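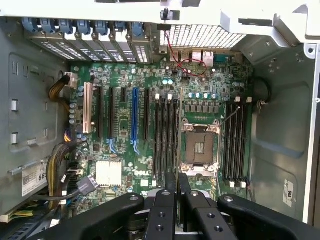 Wrist view over the board, socket and DIMM slots empty.

Rudwood Cell Planner 3.2

Rudwood is motion planning and task sequencing software for two-arm cells that assemble and strip desktop computers. It runs on the cell controller and takes fixed and wrist cameras as input.

Perception

Each part is registered against a CAD model or a taught template. The standard library holds 26 part classes, among them DIMM slots, socket levers, drive rails and card brackets. Slot poses are refined from the wrist view before any contact move.

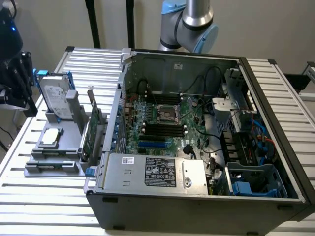

Fixture pockets are handled the same way as slots in the chassis. A pocket has a pose, an approach direction and a list of parts it accepts. If a pocket is filled by hand, the planner reads the change at the next scan and updates the sequence.

Planning

Paths are checked against the case walls, the drive cage and the second arm. Cables are modeled as keep-out volumes with an adjustable margin, set to 14 mm on delivery. The replan limit is 20 attempts per step, after which the cell stops and asks for an operator. 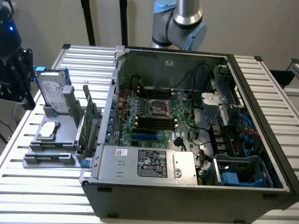 Steps are written in a plain text file and can be reordered without recompiling. Nii Aidoo maintains the sequence format; Maarten Dijkstra handles driver requests.
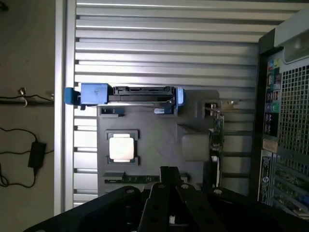

Ordering

Part no. 3429, single-cell license. Drurkar grippers need the separate driver pack.

Related items
Tonidow Wrist Calibration Kit
Guo Fixture Editor
Drurkar Driver Pack

This site uses cookies to remember your region. Accept | Settings

Contact sales | © Rudwood | Back to top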